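Add to basket

Hillen 126 paddleboard – all-round inflatable with fin set

I've been selling boards out of Neltik for long enough to get a bit suspicious when a new one lands with glowing words on the box, so I took the Hillen out myself before I put it up on the site. Then I took it out again, and then my other half pinched it for most of a fortnight. That tells you a fair bit already!

It's an all-round shape, which means it will do flat water, a bit of chop and small, friendly waves, and it won't be the very best at any of them. If you want to race, look at the narrower boards further up the menu. If you want something the whole family can get on without a wobble and a row, keep reading.

The nose has a gentle lift to it, so it rides up over little waves and doesn't shove them along in front of you. The tail is squared off and quite wide, and that's where most of the steadiness comes from. I'm no featherweight and I can stand well back on it to turn without going in (I did go in once, but a dog was involved).

Guests at Elotau, the small seaside guesthouse I run with my other half, can borrow the Hillen for nothing, by the way. Book any room and a board, a paddle and a buoyancy aid are yours for the stay, first come first served. Just put your board number in the notes box when you order and we'll knock the first night off for anybody who has bought one from us.

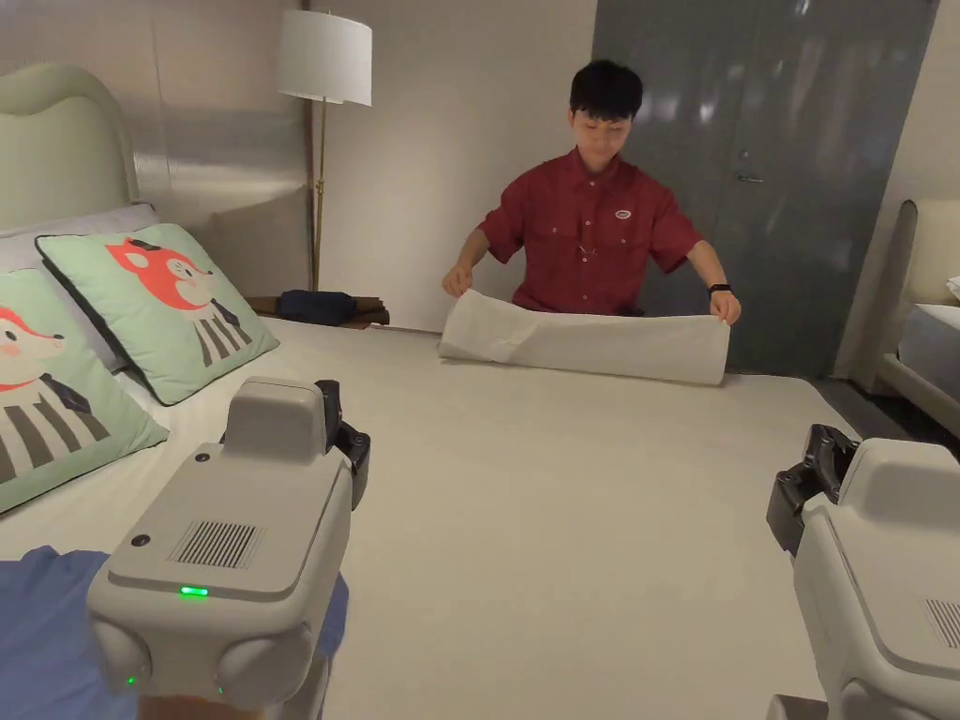
One of the doubles at Elotau

Back to the board. It comes with a centre fin that slides in and two smaller side fins that click on. I leave the side ones off on the lake, as it glides further between strokes, and put them back on for the sea. The centre fin pin is on a cord this time – whoever decided that at Hillen has my thanks, because I've spent too many mornings on my knees in wet gravel looking for the old sort.

The deck pad is soft and grippy and runs far enough forward for a child or a smallish dog to sit on. It does mark. Mine picked up a greenish scuff from the slipway and it's never come off, so if you like things spotless you might prefer the darker pad (same price, pick it from the drop-down). There's a bungee at the front for a dry bag and a carry handle in the middle that's properly padded. The handle at the tail is thinner and I don't much like it.

Pumping up takes me seven minutes with the hand pump that's in the bag. The first half is easy and the last bit is hard work, so keep going until the gauge is in the green, even when the board already feels firm. A soft board bends in the middle and you'll think you've bought a bad one. The valve will take most electric pumps too, and we stock the Vashisht one if you'd like to save your arms.
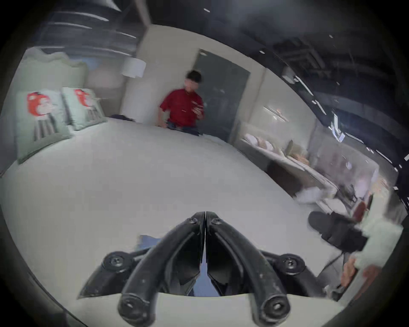

Sorry but I'd have to disagree about leaving the side fins off on a lake, wrote one buyer under the last batch, who paddles with a child up front and found the board wandered all over the place in a breeze. Fair enough! With two aboard, or with any wind across you, I'd put them on as well. It only takes a moment, and you can always pull them off again at lunchtime.

The paddle is the three-piece kind and it's the weakest thing in the bag, if I'm being picky. It floats, it adjusts, the clamp holds, and it's a bit heavy by the end of an afternoon. Most people starting out will never mind. If you've paddled before, you've probably got one you like already, so I do the board without a paddle for a little less. Choose "board only" before you add to basket.

The leash is coiled and has a comfy cuff. Wear it on open water, please, but for anything that flows you want a quick-release waist belt and those are sold separately. Ring me if you're not sure which you need, I'm happy to chat.
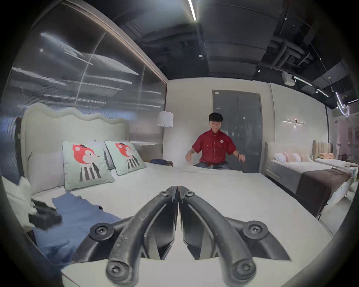
Looking after it is simple enough. Rinse it with tap water when you've been in the sea, let it dry, and roll it from the nose end towards the valve with the valve open. Don't roll it tight. I keep mine half blown up under the stairs all winter and it's been fine there, though it does mean moving the hoover.

What's in the bag: board, centre fin, two side fins, three-piece paddle, hand pump with gauge, coiled leash, repair kit, rucksack with wheels.

Board only is on the same drop-down. Spare side fins are 19 pounds the pair, and I keep plenty in.

Orders placed before noon go out the same day from Neltik, Monday to Friday. You're very welcome to collect, and I'll blow one up in the yard so you can have a proper look before you pay. The next delivery of the darker pad is due in April – pop your email in the box and I'll let you know when they're here.

Page updated 27 January 2026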